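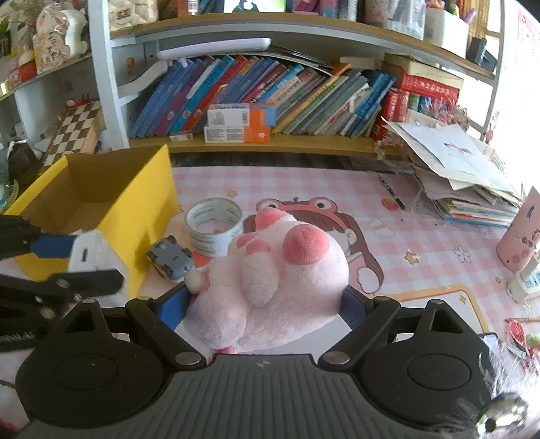 Page last changed: July 17, 2024

Project report: Sore throat or something else? What students at Clulden do when they get ill
Jairo Arboleda, second year, Health and Society

Why I picked this

In March I had a sore throat for nine days. Did nothing for the first five. Then went to the pharmacy, then got told to see a GP, then couldn't get a slot, then it went away. Talking to people on my corridor, most had a story like it. So the question for the project was simple: when a student gets a sore throat, what do they do, in what order, and do they know which signs mean they should get seen quickly?

I was first going to do coughs and colds as well. Too much. My supervisor, Dr Tamošiūnaitė, said to cut it down to one complaint and she was right.

Background, short version

Most sore throats come from viruses. They get better by themselves, usually within a week, and antibiotics do nothing for them. A smaller share are caused by bacteria, mainly group A strep, and some of those do need treating. Glandular fever is the other one that matters for our age group. It can look just like tonsillitis at the start but the tiredness can go on for weeks, and people are told to stay off contact sport for a while as the spleen can swell.

Telling them apart by looking is hard, even for doctors. There are scoring systems that help. The ones I read about use fever, pus on the tonsils, how quickly the person came for help, how inflamed the tonsils are, and whether there's no cough or runny nose. The more of these you have the more likely it is to be strep. A cough and a streaming nose point the other way, towards a virus.

Signs that need help the same day: trouble breathing, can't swallow your own spit, drooling, a high pitched noise when breathing in, can't open the mouth properly, or one side much worse than the other with a muffled voice. The last two can mean an abscess next to the tonsil (quinsy). Breathing trouble, drooling or the noise is a 999 job.

Also anybody with a weak immune system, on chemo, or taking certain medicines such as carbimazole, should ring someone early and not wait the week out.

What I did

Paper questionnaire, two sides. 521 students live in the Sutholm and Lestent halls. I printed 500 forms, thinking that would be plenty, and put them in pigeonholes. 300 came back filled in well enough to use. A few more came back blank or with drawings on, left those out.

Questions covered:

- last sore throat, how long it lasted
- what they tried first, second, third
- who they asked for advice
- whether they expected antibiotics
- a list of signs, tick the ones you'd get seen for the same day

Ethics form was signed off before I gave anything out. No names taken, no room numbers. I also sat down with a few people for longer chats, notes by hand, not recorded.

What came back

First thing people do is nothing. Or drink tea. Honey and lemon came up over and over, then paracetamol, then lozenges. Ibuprofen less than I expected, some people thought you needed food with it and couldn't face eating.

Advice: parents first, by a long way. Then friends, then searching online. The pharmacist was well down the list and quite a few people wrote that they didn't know you could just walk in and ask. This surprised me more than anything else in the project. Pharmacies in England can now assess a sore throat and in some cases supply antibiotics without a GP appointment. Hardly any of the people I talked to had heard of it.

Antibiotics. Mixed. Many ticked that they'd expect them if it had gone on longer than three days, which is too early for most people. One first year told me she keeps half a pack left over from last time "just in case". Told her she should take it back to a pharmacy, she said she probably would.

The warning signs list was the worst bit. Most ticked breathing trouble. Not being able to swallow spit got far fewer ticks. The one about not opening the mouth properly, 41 ticks out of the 300. White spots on the tonsils got lots more than that, even though white spots alone don't mean an emergency. So people are worried about what they can see in the mirror and not about the things that matter more.

Glandular fever: most had heard of it, nearly all called it "the kissing disease", hardly anyone knew about the spleen or avoiding rugby and so on. One of the longer chats was with a hockey player who'd gone back to training after ten days. He was fine, but nobody had told him either way.

Problems with it

Only two halls, and both are mostly first years. Second and third years in private houses might be quite diffrent, more used to sorting themselves out.

People who'd had a bad throat lately were probably more likely to fill it in.

Remembering how long something lasted months ago is not reliable. I put "last sore throat" with no time limit and should have put "in the past six months".

My tick list had the serious signs mixed in with mild ones in no order, which was on purpose, but two people said they thought it was a trick and ticked everything. Should of piloted it.

No check on whether anyone really had strep. This is what people say they did, nothing more.

What I'd suggest

A one page sheet in the kitchens, on the fridge. Not a leaflet, leaflets go in the bin. Top half: when to get help today. Bottom half: what helps in the meantime, so fluids, paracetamol or ibuprofen if you can take them (read the packet, don't double up with cold remedies that already have paracetamol in), soft or cool food, salt water gargle for adults, rest. Then pharmacy opening times and 111.

Register with a GP in week one. Loads of people were still with the one at home.

Draft of the sheet is in appendix B. The questionnaire is appendix A. Raw counts are in appendix C, still need to tidy the column headings.

Thanks to Dr Tamošiūnaitė for reading two drafts, and to the hall reception staff at Lestent for letting me leave the returns box on the desk for three weeks.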